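Felteo Dark Wash Liquid – 38 oz Bottle

Felteo Dark Wash is a laundry liquid for black, navy and other deep-colored clothes. It cleans at low temperatures and has no bleach and no optical brighteners, the additives in many regular detergents that make whites look whiter and blacks look gray. It works in top loaders, front loaders and high-efficiency machines, and it can be used for hand washing.

We have sold the Felteo line at Mudley since the shop was mostly sewing supplies, and Dark Wash is the one people come back for. It suits cotton, denim, twill, linen and most synthetics. Do not use it on wool or silk – the Felteo Wool & Silk bottle is made for those.

What it does

Most fading in dark clothes is surface wear. Fibers rub against each other and against the drum, the ends break and stick up, and the fabric starts to look dusty even when the dye is still there. Dark Wash contains an enzyme that trims those loose ends over several washes, plus an ingredient that picks up stray dye in the water before it settles on something else.
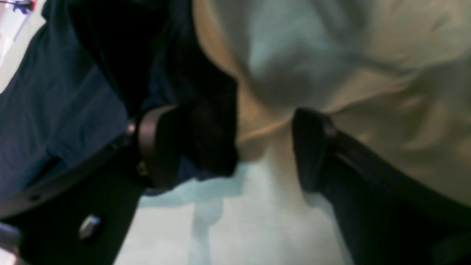 New jeans and dark work pants still give off a lot of dye the first few times. Wash them on their own for the first two loads. The liquid will not put color back into clothes that have already lost it, and it will not fix bleach spots.

How much to use

Small load or hand wash: half a cap
Regular load: one cap
Large or heavily soiled load: one and a half caps
Hard water: add half a cap to any of the above

One bottle does 38 regular loads. More liquid does not mean cleaner clothes. If you see white streaks on black cotton after drying, you are most likely using too much, or the drum is too full to rinse well.

Directions

1. Sort by color first, then by weight. Keep towels and fleece out of the load, as they shed lint.

2. Close zippers and turn everything inside out. Empty the pockets.

3. Pour the liquid into the dispenser drawer. For top loaders without a drawer, pour it into the drum before the clothes go in.

4. Wash cold on a gentle or normal cycle. Skip the extended soak.

5. Take the load out when the cycle ends. Pull T-shirts and other knits back into shape lengthwise while damp, and smooth the hems by hand.
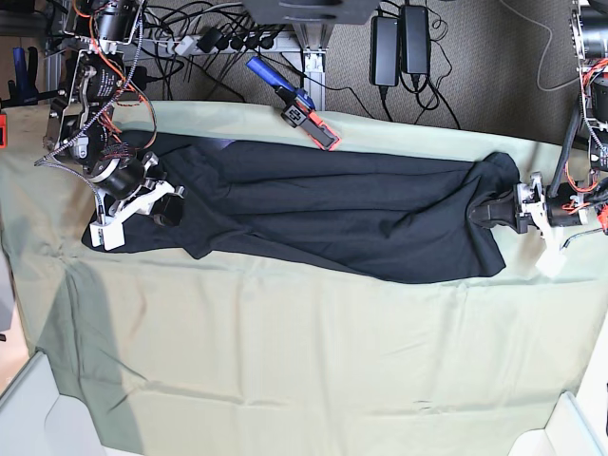
6. Dry in the shade or tumble on low. Direct sun fades black cotton faster than washing does.

Details

Size: 38 fl oz
Scent: light cedar, or unscented
Color of liquid: clear
Shelf life: 2 years unopened
Case quantity: 4 bottles
Item also fits the Binus wall pump (sold separately)

Storage and safety

Keep the bottle upright with the cap on, away from children and pets. It thickens below freezing but can be used again once it warms up. In case of eye contact, rinse with plenty of water and follow the instructions on the label.
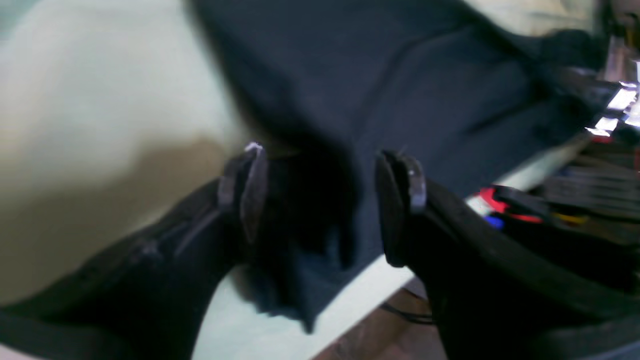 Customer reviews

Llinos Foulkes
Bought the unscented in April. My black work shirts look the same as they did then, and I wash them every week. Cap is a bit stiff.

Janaka Gamage
Good on jeans. Cedar smell was stronger than I expected but gone after drying. Four stars.

Chaiwat Paisan – 7/28/19
Does the job. I wish it came in a bigger bottle, we have 11 people's uniforms to get through.

Reply from Mudley: A refill pouch is on order. Please email Wanpen at the shop and she will put you on the list.

Shipping and returns

Orders placed before 2 p.m. leave the same day. Liquids go by ground only. Unopened bottles can be returned for a full refund, and leaking or damaged ones are replaced free – send us a photo of the bottle and the box.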